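Printed T-shirt

Print | E-mail this article

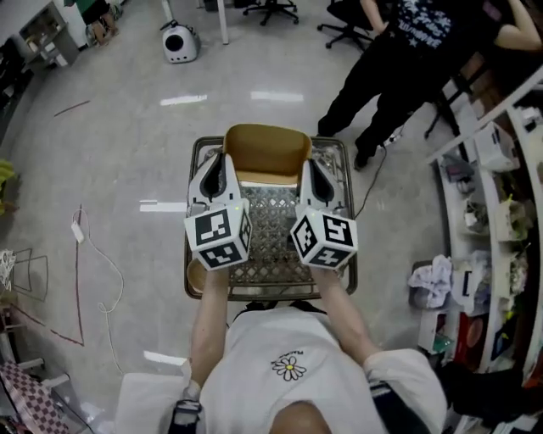 White T-shirt with a small daisy print and a line of dark text above the flower.

A printed T-shirt is a short-sleeved, collarless shirt that carries a picture, pattern or piece of writing applied to the surface of the cloth. It is usually made of knitted cotton or a blend of cotton and polyester. Printed T-shirts are worn by people of all ages and are sold as everyday clothing, souvenirs, work wear and advertising.

Origins

The plain T-shirt began as an undergarment and was worn by sailors and soldiers before it became common as an outer shirt in the middle of the 20th century. Printing on the chest followed soon after, at first for schools, sports teams and military units. Cheaper inks and faster presses brought picture designs into general shops, and by the 1970s band names, slogans and resort names were widely sold.

Printing methods

Screen printing is the oldest method still in wide use. Ink is pushed through a fine mesh onto the shirt, and the parts of the mesh outside the design are blocked. Each color normally needs its own screen, so the cost of setting up a job rises with the number of colors. A small flower in two colors with dark lettering would usually call for three screens. Once the screens are ready, each further shirt costs little, and the method suits long runs.

Heat transfer uses a design printed first on paper or film, then pressed onto the cloth with a heated plate. It is suited to short runs and to home use. Older transfers often left a stiff patch that cracked with washing, though newer films are thinner and bend more easily.

Direct-to-garment printing works much like an office inkjet printer. The shirt is held flat on a board while water-based ink is sprayed onto it. Fine shading is possible and no screens are needed. Dark shirts need a layer of white ink underneath, which adds time and cost.

Dye sublimation turns solid dye into gas that enters polyester fibers. It works poorly on pure cotton.

Small trade printers often combine several of these. The Clemness workshop in Travcombe, for instance, sends orders of 300 shirts or more to its screen presses and handles smaller ones with transfers.

Placement and size

Most designs sit in the center of the chest. Small designs are also placed on the left chest, the sleeve or just below the back of the neck. Large prints can feel heavy and reduce the flow of air through the cloth. Small prints use less ink and are less likely to pull when the fabric stretches.

Common subjects

Flowers, animals, sports numbers, place names and cartoon figures are among the most common subjects. The daisy has been used often since the 1960s – its plain shape and two main colors remain easy to recognize even at a small size. On a white shirt the petals need an outline, a shadow or a shade of off-white to stand out.

Souvenir shirts form a group of their own. The town of Stultari holds a street fair each September and sells a shirt with a new design every year. The Mirani Museum of Dress keeps 277 printed T-shirts, 200 of them souvenirs.

Care

Printed shirts last longer when turned inside out before washing. Cool water and mild soap slow fading. Bleach can damage both ink and cloth, and a hot iron should not touch the print directly. Screen prints are cured with heat at the factory, and a print that was not fully cured may wash off within the first 5 washes.

See also: Textile printing; Knitted fabric; Undershirt

Last updated March 12, 2021
Shared 5 times | 0 comments
Contact | Copyright | Back to top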